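Guides > Manipulation > Learning from demonstration

Start Guides Code notes Reading list Contact

How I score a CPU placement policy without fooling myself

17 July 2022

So you've trained a policy that puts a processor into a socket, you've watched it do something that looks great, and now you want a number. I've been through this a lot with Sturnari (my little codebase for contact-heavy tasks), and my first numbers were junk. Here's the way I do it now.

Step 1. Split by pose, never by frame. I had 447 demonstrations when I started, and I shuffled all the frames together before splitting. Big mistake! Neighboring frames are nearly the same picture, so the validation loss looked wonderful and meant nothing. Put whole episodes on one side or the other, and keep any chassis angle you want to test completely out of training.

Step 2. Write down what counts before you run anything. I use 4 stages: grasp, approach, contact, seated. Each one gets a pass or a fail, and a later stage can't pass if an earlier one failed. I kept a "sort of" column for a while and ended up arguing with myself every evening, so out it went.

Step 3. Check the two views against each other. The wrist view is where you judge the tilt of the chip, and the outside view is where you judge how the gripper lines up with the socket. If your time stamps drift, the policy learns to match a chip angle with the wrong arm position. I plot gripper height against time for both streams and look for the same bumps. Takes five minutes, do it every time.

Step 4. Mix up the starting grasps. Sastum, the older policy I compare against, does fine when the chip starts level and falls apart when it's tilted in the fingers. You won't see that if every trial begins with a perfect grasp. I draw the starting tilt from a list made ahead of time, and both policies get the same list in the same order.

Step 5. Report the stages, then the total. On my held-out poses the new policy got to "seated" in 76 percent of trials. Nice, but the useful bit was that nearly all the misses were at contact, and that told me to go collect more contact data (I'm hoping to have it in by August) and leave the grasping part alone. 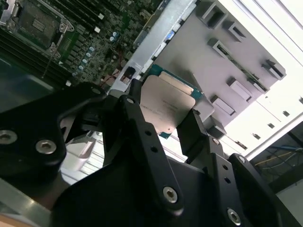

Wrist view, with the chip held at a tilt.

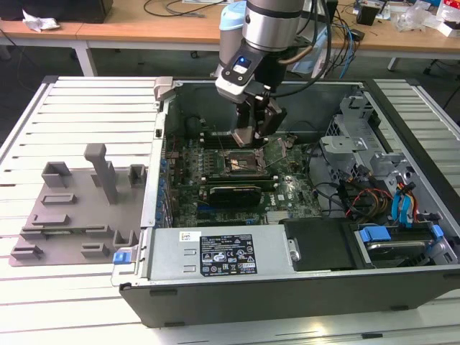 Do I need a force sensor to try this?

It helps with the contact stage, but you can score all four stages from video and joint logs, and I did it that way for my first two rounds.

Recent guides
Cleaning up teleoperation logs with Adwood
Picking an action chunk length
The Valcárcel split: holding out poses the easy way
What I changed after training step 1605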